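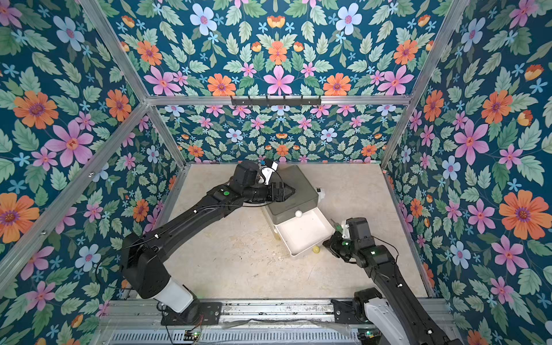

*Reading time: 1 min*

## Washing goalkeeper gloves after a match

Latex palms lose grip when mud dries in the foam. Wash them the same evening.

1. Keep the gloves on and rinse both palms under lukewarm water, 30 °C at most.
2. Work in a teaspoon of glove wash or mild baby shampoo, palm against palm. Skip regular detergent and fabric softener.
3. Rinse until the water runs clear. Turn each cuff down and rinse the strap separately; grit collects under the hook side.
4. Press the water out with a flat hand. Do not wring.
5. Hang by the strap in shade, fingers down, for 2 days. No radiator, no dryer.

Store slightly damp, palms apart, with a sheet of plain paper between them. Palms left face to face will bond and tear when separated.

Before kickoff, wet the palms again and shake off the excess.

For the glove bag: 200 ml of white vinegar in a bucket of cold water, soak one hour, rinse, dry inside out.

*Tips by Roxana Correa. Strap repair is covered in the October page.*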